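Louro: age records in youth gymnastics

Louro is a small collection of public records on the ages of gymnasts at junior and senior competitions. It was made for people who study eligibility rules in sport and want to compare what different documents say about the same athlete.

Contents

The current version has 590 records. Each record is one athlete at one competition, with the year of birth as printed in the start list and, where we found it, the year of birth in club or regional papers. The sources are start lists from the Bollport and Lesov meets, covering nine seasons. Names are replaced by a code.

Two files are included: records.csv and sources.csv. They are joined by the column source_id. An empty field means that we did not find the information. It does not mean that the sources agree.

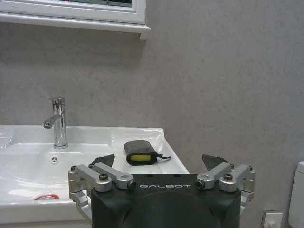 Galbot gripper with its two dark fingertips, facing the sink counter.

Known problems

Four start lists from Lesov give only the age category and no year of birth. We kept them – the field birth_year is empty there. Some scans from Bollport are hard to read, especially the digits 3 and 8, and these rows are marked "unclear" in the column quality.

A difference between two documents is not proof of cheating. Typing mistakes are common in old lists, so please do not use a single row to accuse a club or a federation.

Use

The data may be used for research and teaching. If you publish something, please cite it as "Louro, Plevow edition". Corrections are welcome in the issue tracker, together with a copy of the page that shows the right value. The next update is planned for October.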